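Inês Bettencourt
13th April

So the Stornon kitchen arm is "back in service" as of this morning. I read the fault note twice. I have questions.

Quick recap if you missed it. The arm is supposed to scoop, pour, load toast, that kind of thing. During a long run at Sturno it closed its fingers on a glass jar and kept closing. Jar broke. Glass in the soup beans.

The note calls this a "grip event." Come on. It squeezed a jar until it broke. We have a word for that and the word is broke.

Their explanation: the force limit was set for the steel canisters and never got switched over for glass. Fine, I can believe that. What I can't get past is that one wrong setting was all it took. Where was the second check?

Fernanda Pacheco asked them that on the call. The answer was that the operator is the second check. The operator was two rooms away watching a dashboard that refreshes every nine seconds.

Nine seconds is a long time to be squeezing a jar.

Then there's the fix. New software, 117 clean grabs in a row, everybody happy. I asked how many of those were on glass. Cristóvão Pinheiro went and looked (thank you, Cristóvão) and came back with two.

Two! The other 115 were metal and plastic, the stuff it never had trouble with in the first place.

Someone in my replies says people drop jars too. Sure they do. But when I drop a jar I hear it and I stop. This thing went on to the next step in its list and tried to ladle.

And before the Antunes fans show up: no, I don't think theirs is any better. Same kind of fingers, same habit of trusting a number somebody typed in last September.

What I'd want before I stood next to one: a hard stop on the hand itself, a run of tests on glass only, and a stop button I can reach without walking down a hall. None of that is in the note.

Inmaculada Alcaraz says I should wait for the full report. I'm waiting. Meanwhile it's a normal work table with food on it, and glass is still part of the job.

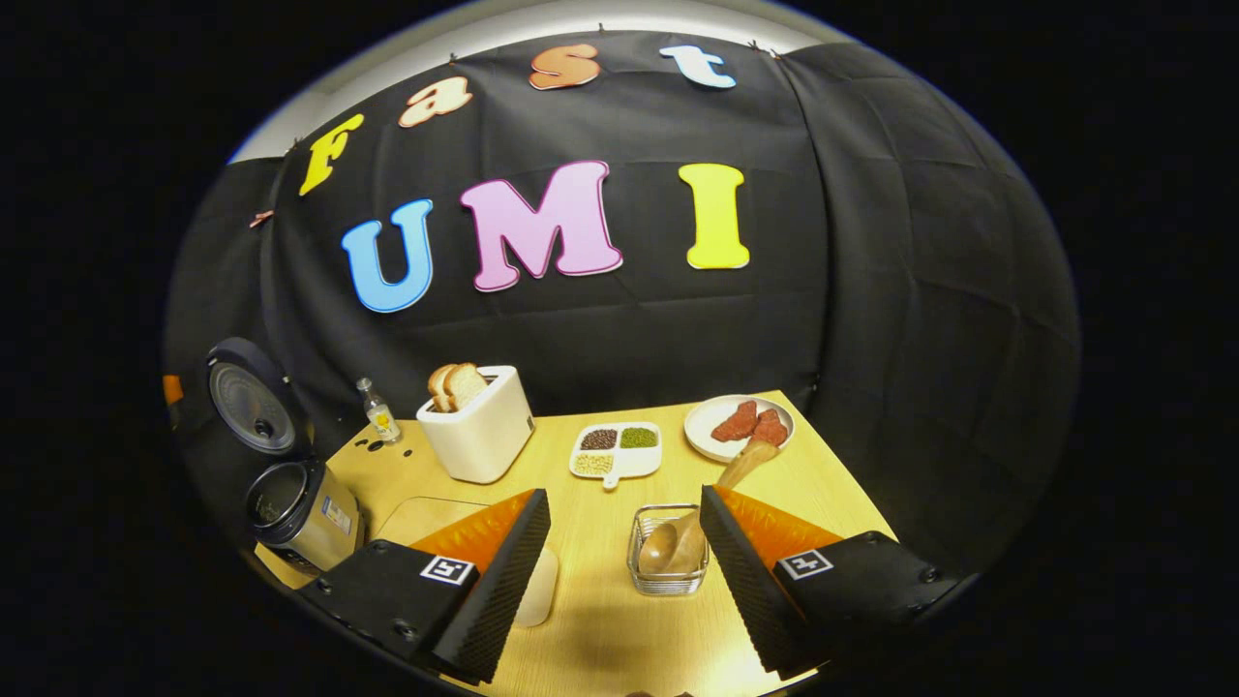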